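Notebook, bench 2
2020-07-03

Grippers again. I promised Mahmoud Salem I'd write this up before the weekend so he can read it on Monday without ringing me, so it's going in long form, sorry. Short version for the impatient: the Lokedo fingers are nicer to drive, the Grullent ones hold a plate better, and I've changed my mind at least twice today about which of those matters more.

Carrying on from the May entry. We'd done all the block and peg stuff on both finger sets and they came out so close that I couldn't have told you which was which from the numbers. Mahmoud's view was that blocks are too easy and we should go straight to crockery. Fine! Crockery it is. The job is plates into the dish rack, one at a time, driven by hand from the leader arms, same finger set on both sides so I'm not comparing left with right by accident.

Settings before I forget them. Grip current limit 800 mA to start with, closing speed at the default. Controller is still the Nomura box with the old firmware, because the new one changes how it reports finger position and I don't want two things moving at once. Control loop logging at 30 Hz. I did try 1000 mA on the Grullent set for a few goes and didn't like the noise it made, a sort of creak from somewhere behind the housing, so back down to 800 it went and there it stays until somebody has had a bracket off and looked.

Lokedo first. They close smoothly and there's almost no slop when you reverse direction, so lining up on a rim feels very natural. Where they fall down is the tip. Get the plate a bit off square and it pivots in the fingers like a coin, and then you're chasing it with the wrist. I lost plenty of goes that way. Driving slower helped a bit, but if I have to drive that slowly then I've sort of lost what I liked about them in the first place.

Grullent after lunch. Stiffer, and there's a tiny dead patch just as they start to close - you move, nothing, you move a bit more, and then they go. Annoying for the first ten minutes and then my hands learned it. Once they've got a rim they really have got it. I could tilt a plate up on edge and carry it across to the rack without it swinging, which I never managed reliably with the other set.

The rack is a horrible test and I mean that as praise. The pegs are near enough together that an open gripper has to think about where its second finger is going. Coming in from the right I kept wanting to put one finger over the top of the pegs and the other across the front rail, and then there's very little room to let go without nudging something.

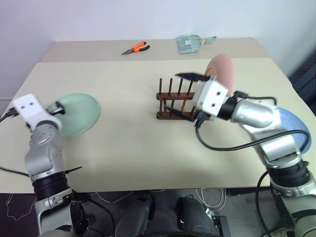
Right gripper open at the rack, pink plate up on edge behind it. Green and blue still flat on the table.

Letting go is where I'd like us to spend the next session. Picking up is mostly sorted with either set, I reckon. But the opening stroke is always the full stroke at the moment, and with pegs on both sides you don't want full stroke, you want just enough to clear the rim and then back out. I had a look at whether the Nomura can do a partial open from the trigger and it can, there's a scale value for it, only it gets reset every time you power cycle. Wrote myself a little startup script. It's in the shared folder under grip_scale, please don't rename it, the launcher looks for that exact name.

Cables, while I'm on it. The long one off the right wrist is too long. It droops and sweeps about over the table, and when a plate is sitting over on that side it ends up lying across the plate. I was worried it would drag a plate along with it. I didn't catch it doing so today but I was watching the rack and not the cable, so take that for what it's worth. Would like to try it clipped further back on the forearm, with enough slack left for a full wrist turn. Mahmoud, you had an opinion about strain relief, now's your moment.

Also the head camera. It's good for the rack and the middle of the table, and then poor for exactly the bit you want when the gripper comes in from the right, as the gripper and wrist hide that end of the rack completely. I was placing by feel. There was a Fullholm wrist camera on order before everything got delayed and I'd love to know if it's still coming. If it is, I'd rather wait for it than move the head camera, which took an afternoon to calibrate last time and I'm not keen to repeat that.

Log for the last Grullent block is run 3787. The two before it are no good, I'd left the current at 1000 for one and forgot to start the logger for the other. Idiot. I've put a note in the header of the bad one so it doesn't get averaged in by mistake.

To do, in no order:
Partial open on both sides, try half stroke and then a bit less.
Shorten or reclip the right wrist cable.
Ask about the Fullholm camera.
Find out what creaks at 1000 mA.
Lokedo tips again with a thin rubber sleeve over them. I've got some heat shrink that might do, otherwise I'll cut up a glove.

If the sleeve stops the pivoting then I think I'd go for Lokedo after all, they're so much nicer under the hand and whoever ends up driving for a whole day will thank us. Without the sleeve it's Grullent for me, dead patch and all. Mahmoud still hasn't driven either set on plates, so he can have first go on Monday and I'll keep quiet until he's done both - well, I'll try.

Bench is switched off at the wall, controller included, so remember to run the script when it comes back up.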